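# Coloured blocks on a maple board

Bendik Sæther asked me to put a page together on the Nadum shape blocks, and I said I would if I could be rude about them. He agreed rather quickly. I have never been convinced that a heart is a building block. You can't stack much on one, and stars are worse. Still, people keep writing to ask whether they are worth buying.

The tin says 500 grams. Mine came to 362 on the kitchen scales, without the card insert, and I have had no reply from the shop about that. The colours are better than I expected from the catalogue, where every green looks like pond water.

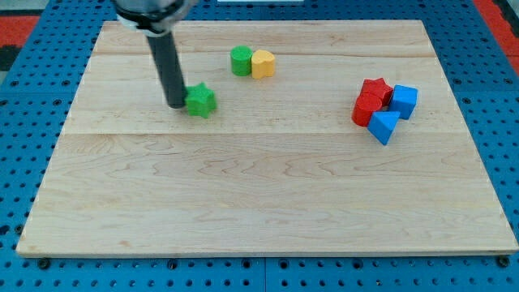

Aslak Lindqvist thinks I am too hard on the stars. His argument is that a child learns more from a shape that won't behave, which sounds to me like something printed on a lid. Give me a plain cylinder. It stands up, it rolls when you want it to, and it goes back in the tin without a fight.

I do like the blocks on pale maple. The grain is quiet enough that the yellow and the green both show up properly, and a joined board is fine for this sort of thing so long as the seams are flat. Run a fingernail across them before you pay. I sent one back to Clikberg in June for a ridge you could feel through a sock.

As for the paint, I'm reserving judgement. Thirteen weeks of use is nothing, whatever the leaflet claims, and edges are where cheap paint goes first. I'll look at the points of the stars again when they have been in and out of the tin a good deal more.

Price when I bought them: 28, postage extra. I would pay that again for a set of cylinders only, which Nadum doesn't sell.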